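Speaker notes: reading a long space opera series in the wrong order
Trernmont Library, evening book talk
Jan 13, 2019

Start without the slides. Ask who has picked up book four of something because it was the only one on the shelf. Wait for hands. Then tell them that's how I met Flandulance.

Quick background for anyone new. Flandulance is a nine-book series about a salvage fleet that keeps working through a war it didn't start. Book one is a slim thing, 244 pages in my paperback. The whole run comes to 3,740 pages, and I have now read them all twice (pause for the groan) and would happily go again!

Say what happened to me with book four, The Akinola Crossing. I opened it on a train with no idea who anybody was. The Akinola is already damaged, half the crew isn't speaking to the other half, and there's an empty chair at the mess table that everyone walks around. I didn't know whose chair it was. I was so curious I missed my stop.

Read the chair passage aloud, page 31, first two paragraphs only. Slow down on the soup. 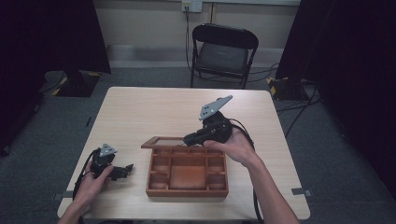
So when I went back to book one, I was reading as a detective. Every time a new character sat down to eat I thought, is it you? A reader who starts at the beginning gets a shock in book three. I got dread for three whole books, and I loved it. Both readings work, and I think that says a lot about how carefully the thing is built.

Ask: does knowing the ending spoil a war story for you? Let this run a few minutes if they're chatty. If they're quiet, mention prequels, where we usually know who lives before we sit down.

Next part, the Goseo chapters. People skip these, I know they do. Goseo is the moon where the fleet gets its repairs, and in every book the plot stops there for a while so folks can argue about prices and mend their boots. I skipped them the first time too. Big mistake! Half the friendships start on Goseo. The battle in book eight made me cry because of a joke about a wrench from book two.

Read the wrench joke. Page 148. Do the voices if brave.

Then the last book. Careful, no spoilers past the launch. I can say it opens around 90 years after the first one, and that one minor character is still alive and still grumpy. The final battle is short and most of it happens over a bad radio link. Some fans were let down. I thought it was terrific, all those voices dropping in and out, and you filling in the rest yourself.

Suggested starting points, if asked: book one for patient people, book four for nosy people, and the short story collection for anyone who only reads at bedtime. The audio version is good but the narrator changes after book five.

Mention the sign-up sheet for the September read-along. Copies of book one are on the cart by the door, two-week loan. Then questions.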